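La mesa de arreglos de abril

En el taller de Jindotton llevamos ya 30 tardes arreglando cosas de casa y de oficina, y cada vez disfrutamos más con las pequeñas.

Alicates
Inoxidables, de los que sirven para casi todo.
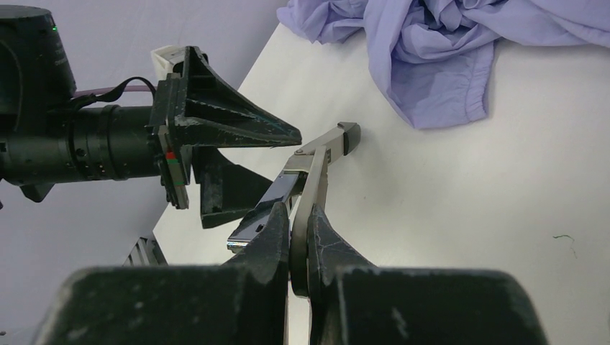 Los pasamos de mano en mano toda la tarde - muelles, grapas torcidas, algún tornillo rebelde - y al final siempre hay que buscarlos.

Guías de cajón
Nos encantan las telescópicas, con lo que corre un cajón cuando van finas. El archivador Clidari venía con 5 cajones y uno muy terco.

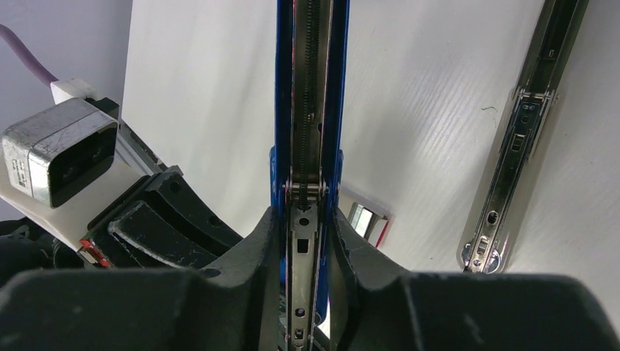 Antes de montar nada conviene repasar los agujeros de fijación y probar el recorrido completo, despacito, con el oído atento.

Grapadora
La favorita de Áine, que colecciona modelos antiguos y modernos.

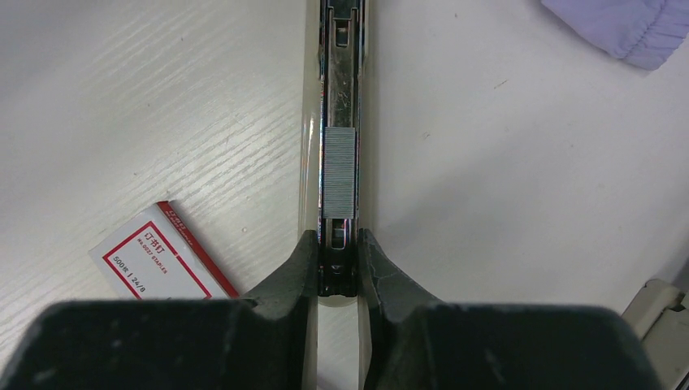 Desatascar una grapadora es un gusto enorme. Abierta del todo se entiende enseguida: el canal metálico a lo largo, la tira de grapas plateadas a medio camino y el cuerpo claro, casi transparente. ¡Qué bonito mecanismo!

Próxima galería: lámparas de Tierney.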